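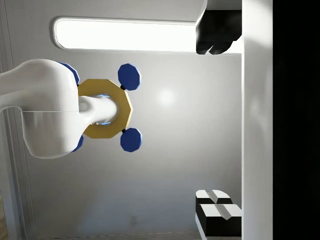

Géza Vida wrote to ask whether a runner who has never gone beyond 10 kilometres should enter the Brenutton Half Marathon at all, or wait another year and do the thing properly. The question arrived a few hours after the entry list closed, so for him it is settled, but it deserves a fuller reply than the one I sent.

My view is that a first half marathon is within the reach of most adults who already run three times a week and who are prepared to be patient. Brenutton is a fair choice for the purpose. The course leaves the cricket ground, follows the river path as far as Balogh Mill, crosses by the road bridge and returns along the old railway line. There is one hill of any consequence, between the mill and the bridge, and it comes early enough that it can be walked without shame.

The field is limited to 600 this year. The organisers have explained that the limit is set by the width of the river path, and those who ran in the last race before the limit was introduced will remember the queue that formed at the second gate. Runners are now released in 6 groups, according to the finishing time stated on the entry form. I would ask everyone to state that time truthfully. A runner who claims a faster group than he or she can manage will be passed continually for the first two miles, on a path where passing is difficult.

On the matter of preparation, I followed a plan drawn up by Orsolya Barta, who coaches the Starkeck Harriers on the track in winter and on the common in summer. It asks for four runs a week. The long run grows by a mile at a time and falls back every fourth week. I missed the whole of one such week with a cold and did not attempt to make it up, and I would give the same advice to others. The miles that have been lost are lost, and cramming them into the following week is the surest way to a sore shin.

Drinks will be available at the mill, at the bridge and at the level crossing. Gels will not be handed out. Any runner who intends to use them should have tried the same kind in training, and should carry the empty packets to the finish. Last July the verges past the crossing were in a disgraceful state.

Two changes to the arrangements have been confirmed. Bags are to be left in the pavilion and no longer in the marquee, and the car park behind the school will close once the first group has started. Those travelling from Starkeck may prefer the train, although the walk from the station is longer than the map suggests and should be allowed for. Numbers must be worn on the front of the vest.

I shall be starting in the fourth group, with Miklós Szénási, who has kindly agreed to hold me back on the river path. Zoltán Gulyás beat us both last year and has entered the second group, where I expect he belongs. My own aim is to run the return leg faster than the outward one, which I have yet to manage at any distance over 10 kilometres.

Géza has since replied that he is entered and has bought new shoes. I have asked him to wear them in before the race.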